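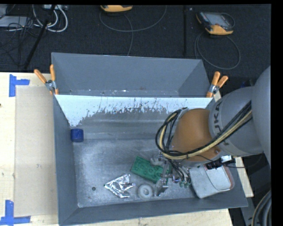 Proposed Acquisition of Jokance by Nastilberg: Frequently Asked Questions

The answers on this page are intended for shareholders, account holders, employees and suppliers of both companies. They are provided for general information and do not replace the merger agreement or the information statement sent to Jokance shareholders. If an answer here differs from either of those documents, the documents govern.

The transaction

What has been announced?

Nastilberg has signed a definitive agreement to acquire the whole of Jokance, including its web search service, its mail service and its advertising business. The purchase price is $998 million, payable in cash. The boards of both companies have approved the agreement.

Is this a merger of equals?

No. Nastilberg is the buyer. When the transaction closes, Jokance will become a wholly owned subsidiary of Nastilberg, and its shares will no longer be traded.

Does the purchase include Edik?

Yes. Edik, the news and weather application operated by Jokance, is included along with its staff, its trademarks and its publisher contracts.

Does the purchase include Yuan?

No. Yuan, the payment software unit, will be separated from Jokance before closing and distributed to existing Jokance shareholders as an independent company. Nastilberg will hold no interest in Yuan. Customers who use Yuan to accept payments have a contract with that unit already, and the contract will stay with it after the separation.

When is closing expected?

The companies expect to close in May, subject to the conditions described in the next answer. Either company may end the agreement if closing has not taken place within the period set out in the merger agreement.

What conditions must be met?

Jokance shareholders must vote in favor of the transaction. The required regulatory approvals must be received, and the separation of Yuan must be complete. There must also be no court order in force that prevents the transaction. Nastilberg shareholders are not required to vote.

Is the purchase dependent on financing?

It is not. Nastilberg will pay from cash on hand and from a credit facility that has already been signed. The agreement contains no financing condition.

Who will lead the combined business?

Rawan Jaber will continue as chief executive of Nastilberg. Aiguo Luo, currently chief executive of Jokance, will remain in that position until closing and will then serve as an adviser to the Nastilberg board during the transition. Other appointments will be announced after closing.

Shareholders

I own shares in Jokance. What will I receive?

For each share held at closing, you will receive $19 in cash, without interest and less any tax that must be withheld. You will also receive shares in Yuan if you hold Jokance shares on the record date for the separation. The number of Yuan shares to be distributed for each Jokance share is given in the information statement.

Do I need to do anything now?

You do not need to send in share certificates at this time. If your shares are held through a broker, the payment will be made to your brokerage account. If you hold certificates or are registered directly, the paying agent will write to you after closing with a transmittal letter and instructions. Please do not mail certificates to either company.

How do I vote?

Registered shareholders may vote by mail, by telephone or online, using the control number printed on the proxy card. Shareholders who hold through a broker should follow the broker's voting instructions. Telephone and online voting close at 11:59 p.m. Eastern Time on the evening before the special meeting.

What happens if I do not vote?

Approval requires a majority of all outstanding shares. A share that is not voted therefore has the same effect as a share voted against the transaction.

May I sell my shares before closing?

Yes. Shares may be bought and sold in the ordinary way until trading is suspended. If you sell before closing you will not receive the cash payment for those shares. If you sell after the record date for the special meeting, you will normally keep the right to vote at that meeting.

Will Jokance continue to pay a dividend?

No further dividend will be declared before closing. Dividends declared before the agreement was signed will be paid as planned.

Will the payment be taxed?

For most holders in the United States, the exchange of shares for cash is a taxable event. The treatment of the Yuan distribution is discussed separately in the information statement. Neither company can advise you on your own position, and you may wish to speak with a tax professional.

Account holders

Will my Jokance email address change?

Your address will remain the same, and messages, folders and contacts will stay where they are. Any future change to the mail service will be announced to account holders at least 2 months before it takes effect.

Will I have to create a Nastilberg account?

No. Jokance and Nastilberg accounts will continue to operate separately. Holding one does not create the other, and passwords are not shared between them.

Will my personal data be transferred to Nastilberg?

Before closing, the two companies must operate independently and will not exchange account data. After closing, Jokance will remain responsible for the data it holds, under its existing privacy policy. If that policy is revised, you will be notified by email and will have the opportunity to close your account before the revised policy applies to you.

How do I download a copy of my data or close my account?

Sign in, open Account Settings and select Data and Privacy. From that page you may request a copy of your messages and contacts or ask that the account be closed. A closed account cannot be reopened after the recovery period shown on the confirmation page.

I pay for an ad-free mailbox. Will the price change?

Prices are fixed until the end of your current billing period. Subscriptions will renew on their present terms unless you receive a written notice stating otherwise.

I have received an email asking me to confirm my password because of the acquisition. Is it genuine?

It is not. Neither company will ask for a password, a card number or a payment in connection with this transaction. Do not follow any link in the message. Use the Report button in your mailbox and then delete it.

Advertisers and publishers

Are current advertising contracts still valid?

Yes. All signed insertion orders and campaign agreements remain in force. Your account manager and billing contact are unchanged, and invoices should continue to be paid to the account shown on them.

Will the two advertising platforms be combined?

No decision has been made. The platforms will run separately through closing. Nastilberg intends to review them afterward and will consult larger advertisers before making changes.

We license articles to Edik. Who will pay us after closing?

Payment will continue to come from Edik on the schedule in your license. If your contract requires consent to a change of control, a member of the legal department will contact you directly.

Employees and suppliers

Will there be job losses?

Jokance has 517 employees, not including those who will move to Yuan. Nastilberg expects some duplication in corporate functions and has not completed its review. Employees whose positions are affected will be told individually before any general announcement is made.

What will happen to pay and benefits?

For one year following closing, base pay for continuing Jokance employees will not be reduced, and benefits will be comparable in total to those now provided. Years of service with Jokance will count toward vacation and retirement eligibility at Nastilberg.

How will unvested stock awards be treated?

Most unvested awards will be converted into a right to receive cash on the original vesting dates. Individual statements will be posted to the employee portal ahead of the special meeting. Questions about a statement should go to the stock plan administrator.

May employees discuss the transaction with their counterparts at the other company?

Only members of the approved integration planning teams may do so, and only within the written guidelines issued by the legal departments. All other contact should be limited to ordinary business that existed before the announcement.

Should suppliers send invoices to a different address?

No. Please continue to use your existing purchase order details. Any change in remittance or tax information will be sent by letter from the purchasing department and may be verified by calling the number on your original contract.

Further information

Where can I read the full agreement?

The merger agreement and the information statement are posted in the Investor Relations section of each company's website. Printed copies may be requested free of charge from the Jokance corporate secretary.

Who should I contact with a question that is not answered here?

Shareholders should contact the proxy solicitor named on the proxy card. Account holders should use the Help page in their account. Members of the press should write to the Nastilberg media office. Telephone lines for shareholders are open from 9:00 a.m. to 6:00 p.m. Eastern Time on business days.

Forward-looking statements

Some answers on this page concern future events, including the expected timing of closing and the separation of Yuan. Actual events may differ because of regulatory decisions, litigation, market conditions or other factors described in the companies' public filings. Neither company undertakes to update these statements except as required by law.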